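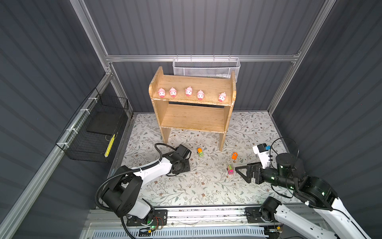

The reading room at the Landry branch reopened to families in April, and 164 children have signed up for the summer program. Most of this quarter's grant went on books, staff hours and the new carpet in the back room. A small part went on things for the story sessions, which run on one theme at a time. The current theme is farm animals, and the pink pigs lined up along the top of the plywood shelf are for the counting rhymes. The lower shelf is still free for the board books on order.

Attendance

Story sessions have averaged 40 children, up from the spring. The early session fills first and we have had to turn families away from it. Isabelle Melnyk now runs a second session straight after. The evening session for working parents has been slow - 8 families came to the last one - and we would like to keep it going until the fall before deciding.

Books and lending

The picture book order arrived in two parts. The second part was short three titles, and the supplier has agreed to credit us. Dual-language books go out faster than anything else. Nazar Kushnir has asked for more in Ukrainian and we have moved money from the audiobook line to cover it.

Furniture

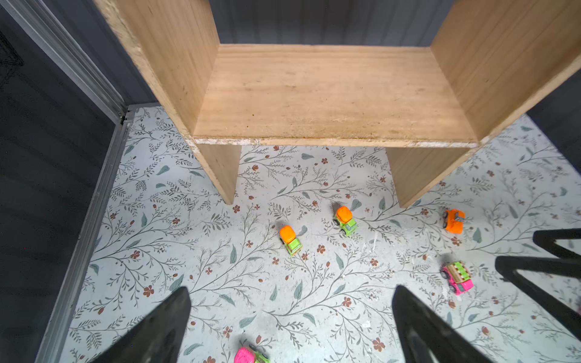
Plywood unit with tall side panels. The front edge of the top is still unfinished.

Dwight Ross has quoted for edging and sealing the plywood. The work fits within the furniture line and no extra money is requested. The reading chairs are late and we have no firm delivery date.

Staffing

Dale Robichaud has moved to full time for the summer. The part-time post remains open. We had two applicants and neither could work evenings.

Next quarter

We plan to start the school visits, replace the lending software and send you the full accounts with the next report.

Brock Simard
27 Jul 2025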